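Print this page | E-mail this page

Road Closures and Procession Route: Frequently Asked Questions

Updated 27 January 2021

The City of Ilura Office of Public Information has put together these answers for residents, businesses and drivers ahead of Saturday's procession for Firefighter Hendrik Bosman. Questions that come in by phone are added as we get to them.

When does the procession start?

It leaves Station 9 on Tijani Avenue at 10 a.m. Vehicles from other departments will begin lining up at 8 a.m. The service at Orell Memorial Auditorium starts at 11:30 a.m.

What is the route?

From Station 9, the procession goes north on Tijani Avenue, turns right on Court Street, passes City Hall, and then follows Route 18 east to the auditorium. It will stop for one minute in front of City Hall while the bell is rung.

Which streets will be closed, and for how long?

Tijani Avenue closes between the station and Court Street at 7:30 a.m. Court Street closes at 9 a.m. The eastbound lanes of Route 18 close at 9:45 a.m. and will reopen behind the last vehicle. Westbound lanes stay open, but expect slow traffic. Police Lt. Folasade Danladi, who is in charge of traffic that day, expects Court Street to be open again by noon.

I live on a closed street. Can I get out?

Residents of Tijani Avenue should move their cars to a side street before 7:30 a.m. if they need to leave during the morning. Cars parked in private driveways can stay where they are. Cars left at the curb after 7:30 a.m. will be moved to the lot behind the library, and owners will not be charged.

What if there is an emergency on a closed street?

Call 911 as usual. Crews from neighboring towns will be covering all city stations from 6 a.m. to 6 p.m., and ambulances will be let through every closure.
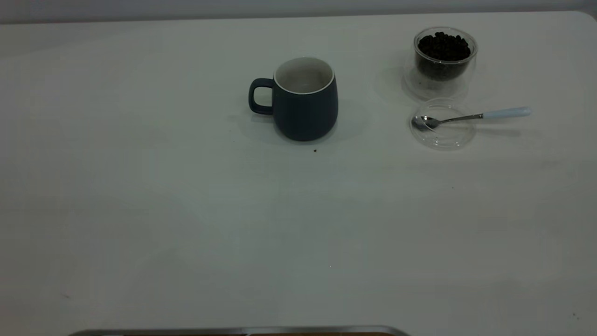
Are buses running?

Yes, with changes. The 60 bus will skip all stops on Court Street from 8:30 a.m. until noon and will use Mill Road instead. All other lines run on the normal Saturday schedule. Drivers have been told to expect delays near the auditorium.

Where can the public stand?

Anywhere on the sidewalks along Tijani Avenue and Court Street. Please do not stand on the shoulder or median of Route 18. An area for people using wheelchairs will be set aside on the City Hall side of Court Street; enter from the parking lot.

Is the service open to the public?

Seating inside the auditorium is held for the family, department members and invited guests. The main hall seats 800 in normal times, and far fewer will be admitted on Saturday under the current health rules. Everyone else can watch on the city's website or on local access television. Masks are required inside and are also required outdoors where people cannot keep six feet apart.

Can I bring flowers or signs?

Flowers may be left at the fence in front of Station 9. Please do not block the bay doors. Small signs and flags are fine along the route. Balloons and drones are not allowed.

How can I help the family?

The firefighters' association has opened a fund at Ciltach Credit Union. Donations can be made at any branch. The family has asked that people not bring food to the house. Fire Chief Titilayo Obi said cards can be dropped off at any station and will be passed along.

What is known about the crash?

Firefighter Bosman was struck while setting out flares at a disabled vehicle on Route 18. The police department is still investigating. No charges have been announced, and this office cannot comment on when a decision will be made. Anyone who was driving in that area and has dashcam video is asked to call Detective Zhiqiang Wan through the police non-emergency line.

Will there be a permanent memorial?

Council Member Fadime Türkmen has asked that the subject be placed on the March agenda. Public comment will be taken in writing before that meeting.

What happens if it snows?

The procession will go ahead in light snow. If the roads are unsafe, it will be canceled and only the service will be held. A notice will be posted on this page by 6 a.m. Saturday.

This site uses cookies to remember your settings. By continuing to use the site you agree to our cookie policy.

Contact Us | © 2021 City of Ilura | Back to top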